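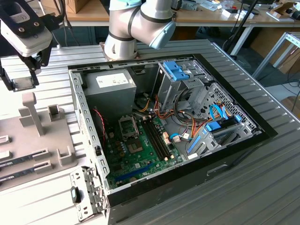

How often should I clean the dust out of my desktop computer?

Twice a year suits most homes, and every three months if you have a dog, a cat or carpet under the desk.

I do mine in March and again in spring, when I've got the windows open anyway and the whole house is getting a going-over. It's a pleasant enough job once you've done it the first time, so put the kettle on and don't rush!

Shut the computer down properly, switch it off at the wall and pull out every cable. If you're like me and can never remember what went where, put a bit of masking tape on each one and write on it. Then hold the power button in for a few seconds to use up whatever charge is left.

Carry the tower outside or to the garage -- you really don't want that dust back in your curtains -- and lay it on its side. Most side panels come away with a couple of screws at the back (an old saucer is lovely for keeping them in). Touch some bare metal on the case before you put your hands inside.

Now for the dust itself. Hold each fan still with a finger and use short puffs of compressed air, keeping the can upright. A soft, dry paintbrush gets into the corners nicely. Please leave the vacuum cleaner in the cupboard, as it can build up static, and never open the power supply.

Rinse any removable filters under the tap and let them dry overnight -- yes, the whole night -- before you put everything back together and plug it in.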